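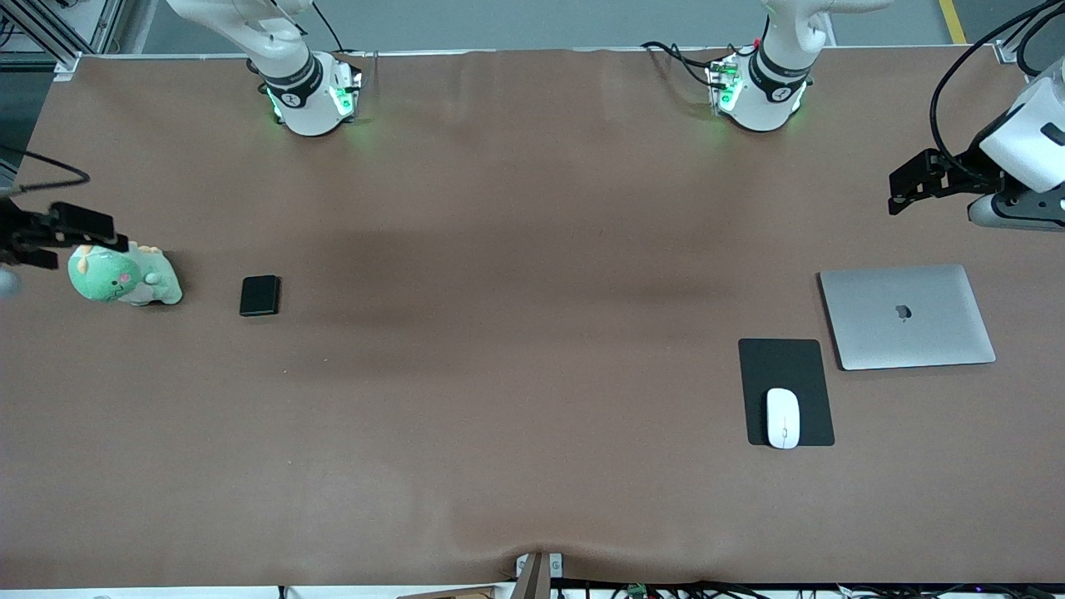
Effie Strachan wants to know why anybody would let a soft toy share a bag with a laptop, when the toy takes up half the volume and the laptop does all the work. Fair question. Thread on packing order.

The load: one laptop, silver, closed. One small black device with rounded corners. One plush dinosaur, mint green, cream belly and spikes. Lay everything on the table before any of it goes near the bag.

The bag is the Nistolero day pack, 18 litres by the label. The label includes the front pocket and assumes you pack in liquid form. Usable space in the main compartment is a good deal less.

Laptop first. It goes against the back panel, hinge down, in the padded slot. Mine sits in a Paterson sleeve as well. The Nistolero slot has padding on both faces and none at the bottom, so the sleeve is doing the work at the point where the bag meets the floor.

Check the slot for grit before you load. Turn the bag upside down, shake, then run a hand along the bottom seam. I found a paper clip in there in June and have the scratch to go with it.

Shut the machine down for anything longer than a walk to the next building. Sleep mode in a padded sleeve is a slow way of warming up a laptop.

Small hard items next. Phone, power bank, charger, whatever you carry in that size. None of it goes in the laptop slot. A flat hard object pressed against a lid for an hour of walking will leave a mark, and if the bag is full enough it will reach the screen.

I use the Emora zip pouch for these. One pouch, one layer, nothing stacked. Cables in the mesh side, coiled loosely. If the zip needs force, take something out.

Someone always asks about flying. Power banks go in the cabin bag, and the airline will have its own page on capacity. Read that page and ignore the forum.

Now the dinosaur. Compressible, light, no hard parts to speak of, and roughly the shape of the gap left over once everything else is in. In packing terms that is filler, and filler is useful.

Position: on its side, belly towards the laptop, spikes outwards. The spikes are the part that creases. Head up, so that it can be found by feel.

Do not use a soft toy in place of a sleeve. It moves. Arif Sembiring tried this with a jumper, same principle, and the jumper was at the top of the bag by the time he reached the station. The corner of the laptop was at the bottom.

Compression: for a day, as much as you like. For storage, none. The stuffing in most plush is a polyester fibre and will come back after a few hours under load. Leave it squashed for months and you get a flat side.

If it does go flat, work the stuffing between finger and thumb from the seams inwards. Five minutes. A tumble dryer on cool also helps, if the care label allows it.

Pale plush picks up dye from dark linings. The Nistolero lining is black and has not been washed by me or anyone. I put the toy in a thin cotton bag, the sort shoes come in. The Guketti one is the right size and has a drawstring that stays shut.

Weights, for those who asked last time. Empty bag 833 g on the kitchen scale. Sleeve and pouch together about 400 g. I have not weighed the dinosaur and do not intend to.

Reply from Finlay Rutherford: he packs the toy first, at the bottom, as a cushion for the pouch. This works if you never need the toy in transit. With a four-year-old in the party you will need it before the end of the road.

Reply from Senga Baxter: what about a water bottle? Outside pocket. I will not be taking questions on bottles in the main compartment.

Unpacking is the same list backwards, and this is where things get left behind. Put all of it flat on the table again, clear of the edge, with a gap between items. Anything in a pile counts as missing until you have lifted the pile.

Small black objects are the usual casualty. They vanish on dark furniture, under laptops and inside sleeves. A strip of light tape on the back fixes most of it. Brown tabletop is tolerable, black desk is hopeless.

Do not stand the laptop on its edge while you sort the rest. Lid down or lid up makes little difference to me, flat does.

Correction to the post about the sleeve: the bottom of the slot does have padding, a thin strip of foam that has migrated up one side. I have pushed it back and put two stitches through it. Keeping the sleeve anyway.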